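Gripper let go on its own over a table - firmware or operator?
Forum index > Arms and grippers > Faults and safety

gwawr_g
We had a drop last night and I don't buy the explanation I was given. Setup is one arm with a Vuma two-finger hand and a wrist camera, on a job moving cups from one side of a table to the other. On run 53 the hand opened in mid-move. No stop pressed, no error on the pendant, and the log says "grip held" right through the fall. Jenkins support replied that the cup must have been "presented incorrectly." How do you present a cup incorrectly to a hand that has already been carrying it for two seconds?

murk_and_mire
Check your air line. Every mystery drop I've had was air.

gwawr_g
It's electric. There is no air line.

tejada_o
Then brownout. Those hands pull hard when they close, and if the cable run is long the voltage sags, the controller restarts and the fingers go slack. The log keeps repeating the last good state until the hand reports back. So "grip held" only tells you what it knew before the restart.

haiyan.shi
I doubt it. A restart on the Vuma takes a moment and you would see a gap in the heartbeat. Gwawr, is there a gap?

gwawr_g
No gap that I can find. The heartbeat is only written every 600 ms though, so I wouldn't swear to it.

haiyan.shi
Then you can't rule it out, and you can't blame it either. Turn the logging up before anyone swaps a cable. People love swapping cables.

prys_sk
Am I the only one bothered that people are sitting near this thing? Everyone is arguing about voltage. If the hand can open without the software noticing, what else can it do without the software noticing? I'd have it switched off until there's an answer.

tejada_o
It was a cup, Prys.

prys_sk
This time it was a cup. The sales sheet says "safe alongside people" and I have yet to meet anyone who has seen the test behind that line.

gwawr_g
He's not wrong that it's a shared space. Wrist camera, same job:
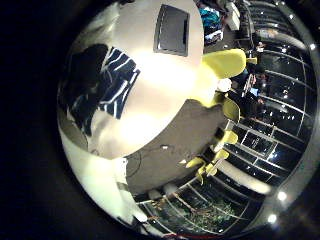 Things to try, in the order I'd do them

1. Raise the logging rate on the hand and repeat the same move with nobody inside the reach.
2. Put a meter on the supply at the wrist end. The reading at the cabinet won't tell you much.
3. Run up to 15 carries with the arm parked and only the hand working. If it still opens, the arm cable is off the hook.
4. Send Jenkins the raw log and ask which line shows bad presentation.

haiyan.shi
Fine list. I'd do 2 before 1.

prys_sk
I'd put "switch it off" at the top, but I've said that.

gwawr_g
It's off until I've got a meter on it. Support has the raw log and has asked me to rate my experience.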